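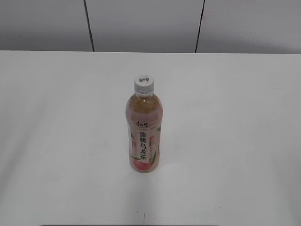 House rules for one table, one arm and a bottle of tea

I've been promising for ages to write up the rules we work by, mostly for the two people who wrote to me after my last post, and partly (I'll admit) for myself, as I'm the one who breaks them. So put the kettle on, this may wander a bit.

For anyone new, I spend my working days at Kernov, in the Nevel building, recording a robot arm as it handles ordinary shop-bought things. The arm runs on a bit of control software we call Rudd, and the recordings go off to Jikitz, who check them and send back a list of the ones they don't want. Out of our last batch of 1,218 recordings they turned down 164. I took that rather personally for an afternoon, then sat down with the list and a biscuit and found that nearly all of them came down to things we could have written on a card and taped to the wall. So that's what we did, and the card has been growing ever since.

The first rule is the dullest: clear the table before you start. No pens, no tape, no mug you were going to come back for. One object, standing by itself, with plenty of bare table on every side of it, and the person out of reach of the arm before Rudd is switched from hold to run. I used to think of tidiness as a matter of taste. Then I left a roll of tape at the back of the table through an entire morning's work and had to throw the morning away, and I've been a great believer in a clear table from that day on.

The second rule is that the emergency stop is tested at the start of every session by the person who's going to be standing next to it. We don't take anyone's word for it, however nice they are. You press it, you see the arm go dead, you reset it, you write your initials in the book. It takes less time than finding the pen. 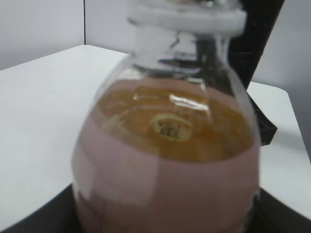 Third, and this one caused a proper argument, anything with liquid in it goes through the slow settings. I know it makes the day longer. But a full bottle is heavier than people expect, the weight sits low, and there's electrical kit within dripping distance. We have a speed limit in Rudd for this, and a grip limit as well, and both have to be set by hand and read out loud to the second person in the room. Reading out loud feels very silly for the first week. After that you'd miss it, a bit like saying goodnight to the cat.

We also say that caps stay on and screwed down, and someone gives them a twist to check before the bottle goes on the table. There are towels in the drawer. There are more towels in the other drawer. Please don't use them for your lunch things, and if you do take one, put another back.

The fourth rule is about describing what you've got, and it's the one I care about most. Every object gets an entry in the log before its first run: what it is, what's in it, what's printed on it, and anything about its looks that might muddle someone who only has the recording to go by. 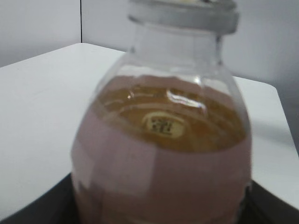
Writing a good log entry is slower work than you'd imagine, and I've come round to thinking it should be. My early ones said things like "bottle, pink" and left it there. The trouble is that a close view shows all sorts of things the short version leaves out. With the peach oolong, you look down through the tea and there's a little oval sticker, cream coloured, with dark characters on it that I can't make out through the blur, and then a bright white streak of reflected light just above the liquid. A person who'd only read "bottle, pink" might well spend a good while wondering about both. So now the entry mentions the sticker, and it mentions the shine, and where we can't read something we put "can't read" and don't guess. Guessing was behind a fair few of those 164, I'm sorry to say, and a fair few of the guesses were mine.

The fifth rule is that you keep the bad ones. If a run goes wrong, it gets marked as gone wrong, with a line about why, and it stays in the folder with all the others. I can't tell you how tempting it is to delete a clumsy one late in the afternoon when you're so close to finishing – but the people at Jikitz would sooner have it marked than missing, and so would I, once I've had my tea. 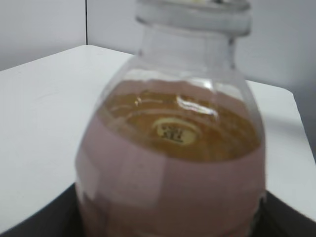

Sixth, and newest, we stop and look at the gripper itself after every 1,000 runs, whether or not it seems to need it. Pads, screws, cable, the lot. We used to do this "when it felt loose", and of course everybody's idea of loose was different (mine was very generous). There's a sheet for it now, kept on the clipboard by the door, and if the sheet hasn't been filled in then Rudd stays on hold. I wrote that one, and I was also the first to be caught by it, in October, with my coat already on.

I did want to get on to lighting, as I've got strong feelings about the blinds and we've changed our minds about them more than once, but this has gone on long enough and the cat wants feeding. If you work with arms yourself and your card has something on it that ours hasn't, do leave me a comment underneath. I'm particularly after a sensible rule for shiny packets.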